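Home Energy, Unit 4: Reading an Electricity Bill

In the last unit we learned that power is the speed at which a device uses energy. Today we go from power to energy, and from energy to money. Please bring one bill from your own home, if you have it. You may cover the address.

Power is measured in watts. Energy on the bill is measured in kilowatt-hours, written kWh. One kilowatt is 1,000 watts. If a heater of 2,000 watts works for half an hour, it uses one kWh. If it works for three hours, it uses six.
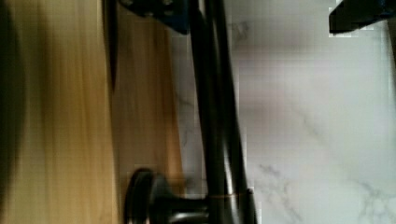 The most common mistake in the homework was to write "kilowatts per hour." We multiply the power by the time, we do not divide. Please correct this in your notebooks before the test.

For our exercises we use the bill of a household in Gusholm, supplied by Fortin. The bill has two parts. The fixed charge is the same in every month, also when the family is on vacation. The energy charge depends on the meter. This household used 3,010 kWh in one year, and the highest month was December.
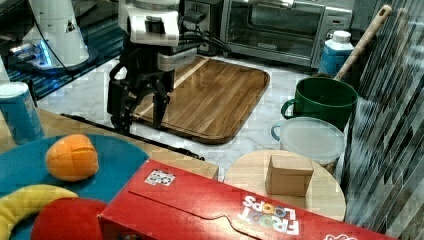 One student objected that the comparison between months is not fair, as the meter is not always read on the same day. The objection is correct. Before you compare two periods, divide each by its number of days. Then you have the daily use, and the length of the period does not disturb the result.

Look also at the letter beside each meter reading. On the Fortin bill, A is an actual reading and E is an estimate. An estimate which is too low will be corrected later, and the customer sees a large sum in one month.

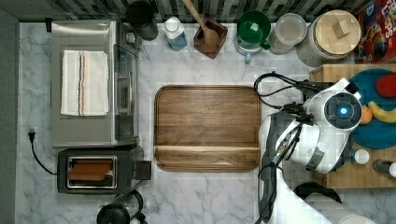

What is standby use? It is the energy that a device takes while it is waiting and not doing its main work.

In the Gusholm household the standby use was 97 kWh in the year. It was measured with a Tarkix plug meter, the same model that we have in the classroom. You can borrow it for one week. Write your name on the list by the door.

Additional reading: Why a heater is simple and a refrigerator is not
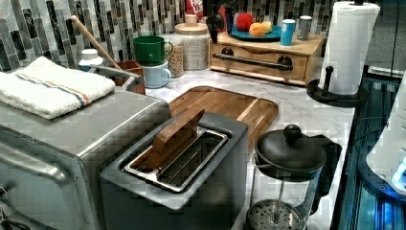 Text by the course office, Cerar Evening School
July 15, 2018

A simple heater without a thermostat takes nearly the same power all the time it is on. A refrigerator is different, for its compressor starts and stops. If you multiply the power on the label by 24 hours, your answer will be too high. Measure it over several full days instead, and write down the room temperature too.

Homework: exercises 3 to 7. Show the units in each line.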